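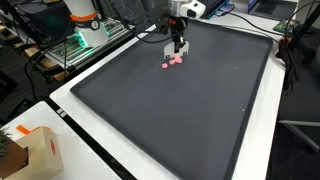 5.3 Unreported fragmentation during cutting

The most frequent fault in the cutting trials was a wrong piece count carried forward by the task planner. The workpiece is a small piece of soft pink material placed in a dark gray tray. The planner, Trelance, assumes that each downward stroke of the blade turns one piece into two. Soft material does not always behave this way. A stroke can leave a partial cut, or a piece can stay attached to the tool as it rises and then fall somewhere else in the tray. In either case the internal count and the tray no longer agree, and every later stroke is planned against a piece that is absent or in the wrong place.

The error is silent. Force at the wrist remains within its normal range, the arm reaches its commanded height, and the controller reports the stroke as complete. We logged 2,000 strokes under the Lundell controller and reviewed the overhead view by hand wherever the planned and observed piece positions differed. No protective stop was triggered in any of the strokes we classed as fragmentation faults.
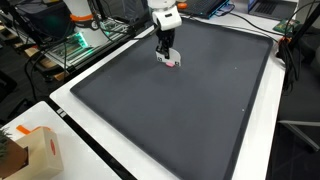 Tool pose was the first suspected cause. The fiducial markers allow the plate to be located from the overhead camera, but only while both are in view. When one is hidden, the estimator falls back on the last good pose plus the joint readings. Any slip of the plate between the fingers after that point goes uncorrected. Repeating the strokes with the plate reseated before each one reduced the position error at the edge but did not remove the count fault, so slip alone does not explain it.

The second cause was adhesion. With fresh material, a piece often stayed on the edge of the plate through the first part of the retract. The segmentation step, Fothergill, runs on the overhead view as soon as the retract begins. At that moment the piece and the tool overlap in the image, and the mask for the piece is either merged with the tool or dropped. The wrist view separates the two cases more reliably.

Figure 8. Wrist camera view. Two pink pieces with a gap between them; the right piece overlaps the upper end of the white plate.

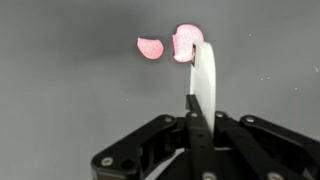 We made two changes. Segmentation is now delayed until the tool has cleared the tray by 5 cm, and the piece count is taken from the wrist view before the next stroke is planned. If the two views disagree, the planner holds position and asks the operator for a decision. The hold costs time, and on small fragments it is sometimes raised without need, as light specks on the tray surface can pass the size threshold when the exposure is high.

A safety concern follows from the same fault. In the earlier version, an operator who saw a stray piece would tend to reach in and move it while the planner still considered the cycle active. The hold state now removes drive power from the arm before the prompt is shown, and motion resumes only after a separate confirmation. The Zendance interface used for the prompt does not yet record which view raised the disagreement, so the two sources of false holds cannot be separated in the present logs.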